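Where to list a used theology book?

Pascal Lammers
I have a Whiteley hardcover on Christian ethics, 444 pages, and want to sell it. Does Trilora take single books? 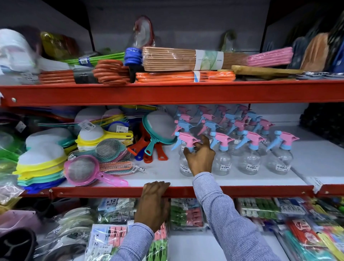
The dust jacket is worn but the text is clean.

Seraina Grabner
Yes – the minimum is 2 photos and the ISBN. 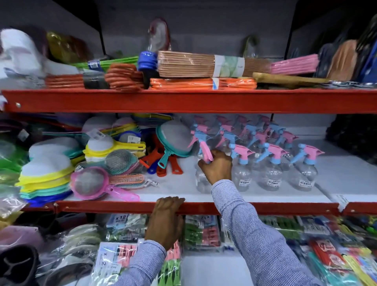 Trilora charges by the listing, so price it first. Put a small sticker low down, like the white price labels on those spray bottles, and keep it off the jacket art.

Severin Kaufmann
try Runari, they took mine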